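Verlow robotics club gets its gripper moving

VALTBRIDGE - Thursday nights are loud again in the Verlow school shop. The robotics club is back with 8 members, two of them brand new, and a gripper they've been fighting with since September.

Task this season: reach in around a rack, close on a container, lift it out, set it down inside a marked square. No hands allowed once the clock starts. Each team gets about 20 seconds per try. Sounds like plenty. Isn't.

The fingers have a row of round holes down each one and stepped tips, and the club spent most of last week's session arguing over how far apart the tips should sit at the start. Wide is safer, narrow is quicker. They went narrow, for now.

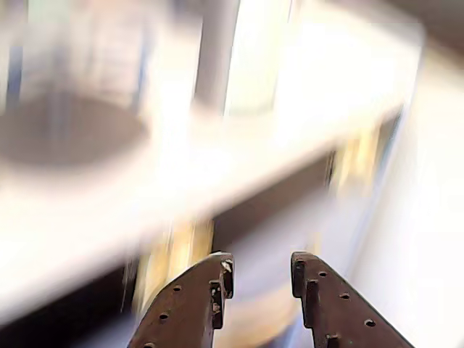 One parent wrote in to say the slow approach is the part worth practicing, and that teams at last year's meet lost more points bumping the rack then dropping anything. She would like to see the speed turned down untill the club can do six clean runs in a row.

Coaches say they'll try it. Next up is the regional meet at Rarnent, date still not set. Bus leaves from the side lot, permission slips due back Thursday. The club also needs spare batteries, any size pack that fits the charger. Drop off at the shop door after 6.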